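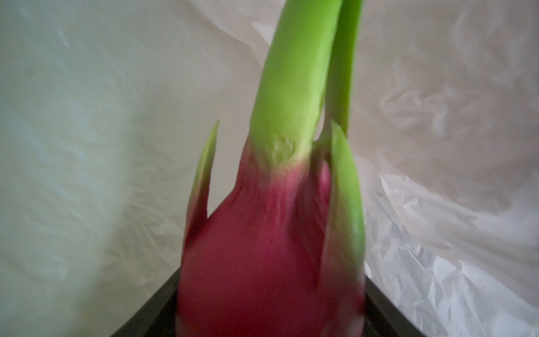

**To:** Puvgate members' list
**From:** Intan Jugah, Program Office
**Date:** August 23, 2021
**Re:** Houseplant care as a trial chore

Dear members,

Thank you to those who replied to the notice on the next round of household trials. The message from the Leone site raised the main objection, and I quote the relevant part before answering it.

> The Program Office proposes to add houseplant care to the chore list. We ask that this be reconsidered. Our unit at Leone folds towels and loads a dishwasher at a speed no paying household would accept. Watering a potted bulb adds little to what we know about grasping, and a plant cannot be reset between attempts the way a towel can. If the arm snaps a stalk, the trial is over for that plant. We would also like to know how success is to be scored.
>
> Foda, for the Leone site

The concern about resetting is fair. A bulb with a thick stalk and a second, thinner shoot growing close beside it leaves little space for error. The leaf tips stand at the sides of the bulb, so an approach from low down has to pass them before it reaches the soil. A person does this without thought. Our machines do not do it reliably, and the office sees that as grounds for including the task.

The records from the Condley site bear this out. Of 248 watering attempts made there, 109 were completed without a staff member stepping in. Most of the failures came at the approach, when the spout met a leaf or stopped short of the pot. Turning the pot a quarter of the way around gave better results than watering, and removing dead leaves gave worse. Crumpled plastic sheeting behind the plants also caused trouble with depth readings on some runs. Sites may use a plain cloth if they prefer, provided the choice is written in the log.

On scoring, the following will apply:

- An attempt counts as complete when the set amount of water is in the pot and no part of the plant is broken or bent.
- Spills outside the pot are recorded separately.
- Each plant is used for no more than 3 attempts before it is rested.
- Any help from staff, including moving a leaf aside, ends the attempt.

The office does not claim that a household could hand this chore to a machine today. On the present figures it could not. Members have asked for an honest account of which chores are within reach, and a list made up only of towels and dishes would not provide one.

Each site is asked to submit 52 attempts by the end of December. Leone may begin with the pot-turning task and add watering later. Please send questions about plant supply to me directly and keep scoring questions on the list.

Intan Jugah
Program Office, Puvgate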